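Section 4: Looking after the top

Right, the legs are on, the table is the right way up and nothing wobbles (if it does wobble, go back to step 9 in section 3 and loosen all the bolts before you tighten any of them). Now for the bit I enjoy most, oiling the top. I've written this for the pale wooden top on the Plurka table, but it works just as well on the Wisar desk.

The top leaves us sanded and bare. You can put it off for a few days while you decide where the table is going to live, but please don't eat spaghetti off it in the meantime!

What you need

The small tin of Drostau clear oil from the parts box
Two lint-free cloths (old cotton T-shirts are lovely for this)
The fine sanding pad, also in the parts box
A lamp you can move about
Gloves, if you don't fancy smelling of oil all evening

Before you start

1. Wipe the top with a barely damp cloth and leave it for 20 minutes. It'll feel a bit furry afterwards, and that's fine.

2. Rub it over lightly with the fine pad, always going along the grain. One pass is plenty. I get carried away at this stage and have to be told to stop.

3. Brush off the dust, then go over it again with a dry cloth.

4. Set your lamp low at one side and get your eye down near the surface. Shift about until the light slides across the wood. Any scratches you've left across the grain will show up now, and it's much nicer to find them before the oil goes on.

Note: the grain is different on every top. Most of it runs in fine straight lines, but you may well get a patch where it goes wavy, or a few wide curves wandering through. Follow the main direction with your cloth and don't try to chase the wiggles.

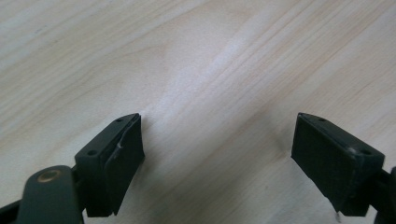
Fig. 7. Pale top with light across it. The grain is hard to make out in the glare and clearer to the right of it.

If you're looking at a bright band like that, move your head or the lamp and check the same patch again. I once missed a whole corner by trusting the shiny bit.

Putting the oil on

5. Shake the tin, open it and pour a little onto the cloth. Never pour straight onto the wood – you'll get a dark ring and it takes ages to sand out.

6. Work along the grain in long strokes, end to end, overlapping as you go. Do the edges last.

7. Leave it for 35 minutes, then wipe off everything that hasn't soaked in. Be firm about this! Oil left sitting on top goes sticky.

8. Leave overnight and do a second coat the same way.

Caution: oily cloths can heat up and catch fire by themselves. Lay them flat outdoors to dry, or soak them in water, before they go in the bin. Never leave them in a heap.

Keep hot pans and wet glasses off for the first week. In a warm August you might get away with less, but I'd still wait.

If the finish comes out patchy, Nuno Brandão in our Gyamfi workshop looks after repairs and will happily talk you through it. Have the number from the label under the top ready when you ring.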